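Home Kitchen Laundry Home Office Workshop Contact

Household papers: one binder for each subject

Last updated: Mar 14, 2021

In our house the papers used to live in a kitchen drawer. Power bills, the warranty for the kettle, school letters, the dog's vaccination card, everything together. When the washing machine stopped in September, I needed a whole evening to find the receipt. After this my brother-in-law Sudheer Sastry showed me how he keeps his papers in Sunddale, and I copied his method with small changes.

First, take everything out and put it on a cleared table. Do not read the letters yet. Only make piles: house, car, health, money, school, appliances. A paper which you do not understand goes on its own pile and you look at it at the end, with a cup of tea.

Then throw away what you can. Old catalogues, envelopes, and manuals for things you no longer own can go straight in the recycling. Anything with an account number or a signature I put through the shredder. For tax papers please check how many years you must keep them, because the rule is different for a business and for a family.

Now the binders. I prefer ring binders to box files, as you can take one page out without disturbing the others. Choose a different colour for each subject and write the list of colours on a card inside the cupboard door. With us blue is for the house, green is for the car and red is for health. My children could find the right one before they could read well. 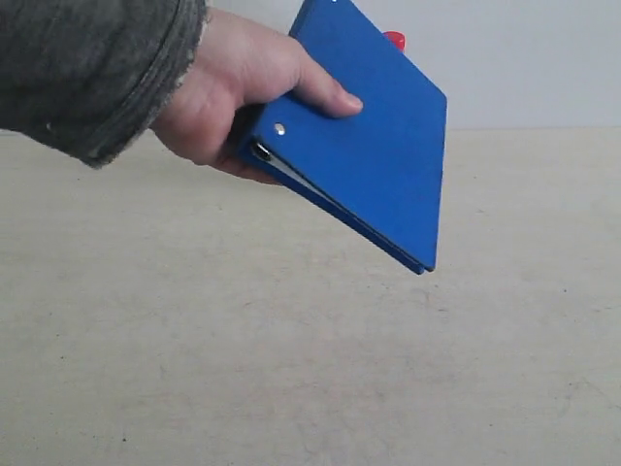
Do not fill a binder to the top of the rings. The pages catch when you turn them and the holes tear. If the cover does not lie flat when closed, it is time to start a second one. Sudheer fills his until they almost burst, and then he complains that they fall over on the shelf.

Some small things I learned with time:

- Punch the holes with the page pushed against the guide, 2 or 3 sheets at once and not more. A thick bunch goes crooked.
- Till receipts fade. Make a photocopy and keep it together with the original in a plastic sleeve.
- Put the newest paper in front. You will look for last month's bill more often than the one from five years ago.
- Torn holes can be repaired with the little white rings from the stationery shop. Put them on the back side of the page.
- Birth certificates and passports should not be punched. Use a sleeve, or keep them separately in a fireproof box.
- Bend the rings back gently if they do not meet. If there is still a gap, the binder is finished, but you can save the dividers.

For dividers I cut up cereal boxes. It costs nothing and the cardboard is stiff enough. Cut them a finger wider than the paper, so that the edge can be seen, and write the name on the edge with a marker.

The shelf should be at a height where you can reach with one hand, and not above the stove or beside the bathroom door. Damp paper becomes wavy and smells. My shelf is 700 mm wide and it holds all our binders with a little place left for the hole punch. Hold the binders upright with a bookend or a heavy jar.

I file on the first Sunday of the month, while the bread is in the oven. Between these days the new letters wait in a tray near the front door. If the tray is full before Sunday I do it earlier, but this happens mostly in tax season.

A reader from Pradlow asked if I scan everything also. Only the insurance and the house papers, and I keep the copies on a memory stick at my sister's place.

Next page: cleaning the labels off glass jars

Contact: Ajith Shenoy, Stimorow Household Tips | © 2021 Stimorow | Back to top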